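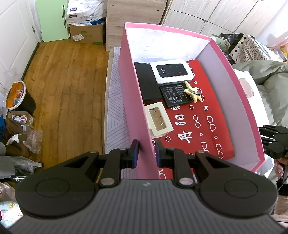
Stories > Short Fiction > The Pink Box

THE PINK BOX

Pinch the wall, lift, set it down. Again.

Daranee had her left hand doing the pinching and her right hand doing nothing, which the guide from Sarura said was fine as long as the idle one stayed open. She kept forgeting. It kept closing by itself, like a hand does when you're tired.

"Open," said Hưng Doãn on the phone. He was on speaker, somewhere on a bus.

"You can't even see me."

"I can hear it click."

She opened it.

The quota was 20 a night, and a take only counted if the wall got gripped clean, blue pads flat on the cardboard, no crumpling. She was past that already. Monday. Hưng had got to 1,516 since June and she was on 1,838, and neither of them had said out loud that it was a race.

"What's in it tonight?" he said.

"Power bank. The Wi-Fi thing. A battery. That yellow clip."

"You used the clip last week."

"So? It's a good clip."

The rule was household items, mixed, nothing sharp. She'd begun with the kitchen and run out of kitchen. Then the bathroom. Now she was down to the drawer where things went when they'd stopped having a place. The battery was from her father's old camera. She had not told Hưng that. She laid it on the red mat under the hotspot, shifted it a little, pressed record.

Pinch. Lift. The wall leaned, the clip slid, a small scratchy sound. Down.

"That one was nice," she said.

"Send it up."

It went up. Somewhere at Sarura a person or not a person would look at it and write OK or REDO. Mostly OK. Once it had written WHY SO SLOW, and she'd gone slower for a week out of spite.

"Do you think it knows it's us?" Hưng said. Bus noise. A door.

"Who?"

"The Lovura. Whatever they train on this. Seven hundred people doing boxes. Do you think it ends up with, I don't know. My wrist."

"Your wrist is terrible."

"My wrist is rated very good."

She laughed, and the right hand closed. Click.

"Open," he said.

Another one. She turned the box a bit so the mat showed its glasses and circles the other way up. The comforter was in a heap where she'd shoved it, the trash needed going down, she had not slept in that bed properly in days because it was always set up for something. Around 700 takes ago she'd promised herself a table.

Pinch. She held it there longer than the guide wanted. The cardboard so thin between the pads you could feel nothing at all, just the trigger, and she thought about some kitchen far off, some arm over a counter, reaching for a box with an old man's battery in it and being careful. Careful the exact amount she was careful. Not knowing why.

"You stopped," said Hưng.

"I'm thinking."

"Don't think, they mark it. Hesitation."

"Let them mark it."

She lifted. Set it down. Sent it.

The answer came while he was still looking for his keys — she could hear him going through every pocket, swearing at each one.

OK.

"Well?" he said.

"They took it."

"With the hesitation?"

"With everything."

She picked up the battery, wiped it on her sleeve, and put it back in, nearer the corner this time. Pressed record.

"One more," she said. "Then bed. Then I beat you."

"You're already beating me."

"Then I just do one more."

Contact | © Flundevetti Stories | Back to top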